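Keep the Junk Drawer

Every few months another article tells people to get rid of the junk drawer. The advice is always the same. Take everything out, sort it into piles, throw most of it away, buy plastic dividers for what is left. I have followed this advice twice in my life and regretted it both times. I think the junk drawer should be left alone, and I think the people who design kitchens should start planning for one.

I should say what I mean by the term. I mean one drawer, usually in the kitchen or near the back door, that holds the things with no other home. In mine at the moment there are rubber bands, a tape measure, dead and live batteries mixed together, takeout menus, a bicycle wrench, birthday candles, the spare key to a house I moved out of, and a tube of glue that has sealed itself shut. I would not defend every item on that list. I would defend the drawer.

The case against it is that it hides things. If you can't see what you own, you buy it again. That is true, and I have bought more tape than I needed. But the usual cure is to give every small object a labeled place of its own, and most homes do not have enough places. When I cleared my drawer the first time, the contents did not go into good order somewhere else. They went to a shelf in the hall, the top of the refrigerator, two coffee mugs and the floor of the car. It took me most of March to find the tape measure. With the drawer in use I would have found it in a minute, since I would only have had one place to look.

That is the point the tidying writers miss. A messy drawer is still a location. If someone in the house asks where the scissors are, "in the drawer" is a complete answer. It may take some digging, but the search has limits.

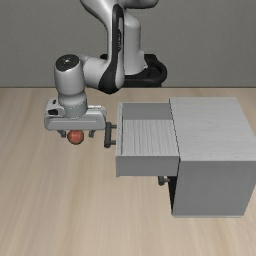 An upper drawer left open, the usual state of the most used one in any house.

Kitchen makers seem to have gone the other way. I rented a place in Plandau for two years where the whole kitchen had been put in new shortly before I came. It had a pull-out for spices, a pull-out for trays, a slot for cutting boards, and a tall narrow thing on wheels that I think was meant for bottles of oil. It had a knife drawer with the shapes of the knives already cut into it, and my knives were other shapes. What it did not have was one plain drawer with a flat bottom. Every space had been decided in advance by someone who had never seen what I owned. I ended up keeping my batteries in the tray slot, where they rolled to the back and stayed.

When I asked for prices on a new kitchen later on, a showroom in Trerkach gave me a quote with $2,674 in it for drawer inserts alone. These were fitted trays of wood and plastic, some with lids. I don't doubt they were well made. But an insert is a bet that you will own the same things in ten years that you own today. Phones change and their chargers change with them. Children arrive and bring crayons, then leave and take the good scissors. A plain drawer adjusts to all of this at no cost.

I grew up in Mistetia in a house with very little storage of any kind. My grandmother had one deep drawer in the sideboard and it held string, buttons, stamps, medicine, seed packets and the bills. She was not a disorganized woman. She ran a household of seven and paid everything on time. She knew that drawer by touch and could pull out a button of the right size while talking about something else. I don't think dividers would have helped her.

There are fair limits, and I try to keep to them. The drawer should be one drawer. When a second one starts to fill, the first has stopped doing its job. Nothing sharp should go in loose, and nothing that leaks. Medicine belongs up high and shut away, whatever my grandmother did. I also think the drawer should be shallow. In a deep one the bottom layer is never seen again, and then the critics are right and it is just a trash can that nobody empties. 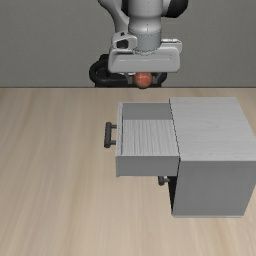

Open tabletop. Next to an open drawer, small things collect on surfaces like this one.

The other thing I would ask for is a clean surface close to it. Much of what passes through a junk drawer comes out, gets used on the nearest counter or table and should go straight back in. If the drawer is across the room, it doesn't go back. In my present kitchen the drawer is an arm's length from the table, and the table stays mostly clear. In Plandau the table was never clear. I was the same person with the same habits in both kitchens, so I give the credit to the drawer.

As for cleaning it out, I do it once a year and spend 30 minutes. I pull the drawer, tip it onto newspaper, throw away what is dried up or broken and put the rest back without sorting. The birthday candles go in on top of the wrench. It looks the same as before, only lower. I have never used a labeling machine and I don't keep a list.

People sometimes say that a junk drawer shows a lack of decisions. I agree, and I don't see the harm. A person makes a great many decisions in a day, and where to keep a single spare fuse does not need to be one of them. The fuse can go in the drawer. If you are ordering a new kitchen, ask for one drawer with nothing in it, near the table, at waist height. The showroom will try to talk you into the inserts. Spend the money on better hinges.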